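# Chapter 6: Showing the Task

A robot arm can be programmed one position at a time, and for many years this was the usual way to do it. An engineer wrote down where the gripper should be, when it should close, and how fast it should move between points. The method works well when the part is always in the same place. It works poorly when the part is a toy dropped into a tray at whatever angle it happens to land.

This chapter covers a different approach, in which a person performs the task through the robot and the system keeps a record. The record is called a *demonstration*. It normally holds the joint positions, the gripper opening, and one or more camera views, all stamped with the same clock.

There are two common ways to produce one.

**Hand guiding.** The operator takes hold of the arm and moves it through the motion. The motors hold up the weight of the arm but do not resist the push. Hand guiding needs little equipment, but the operator's hands and sleeves often end up in the camera views.

**Remote control.** The operator stands away from the table and moves a pair of leader arms, a handheld controller, or a similar device. The robot follows. The camera views stay clear of people, but the operator has no direct sense of touch and must learn to judge contact by eye.

We will use one data set through most of the chapter. It was recorded by Ilaria Rizzi and Harpreet MacDonald at the Salgado teaching lab in August, using remote control and two arms. The task is simple to state: lift a toy vehicle out of a bin and set it down on the table. The full set has 866 demonstrations, of which 503 were kept after review. Section 6.4 explains how the others were ruled out - mostly for long pauses and for grasps that had to be repeated.

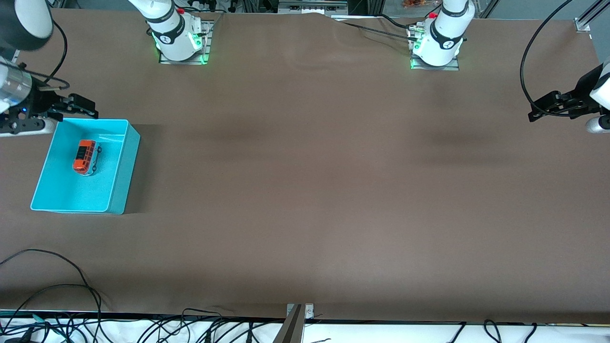

**Figure 6.1** Two-arm workspace with the toy vehicle in the turquoise bin. The gripper of the robot's right arm is at the far rim.

Notice how much of the tabletop is bare. A plain work surface makes the first exercises easier to follow, and clutter is added in Chapter 7. Notice also that the arms are named from the robot's point of view, so the right arm reaches in on the left side of the figure. Students mix this up often, and a data file with swapped labels is tedious to repair.

Before reading on, write down the steps you would take to grasp the toy by remote control. Keep the list for Exercise 2.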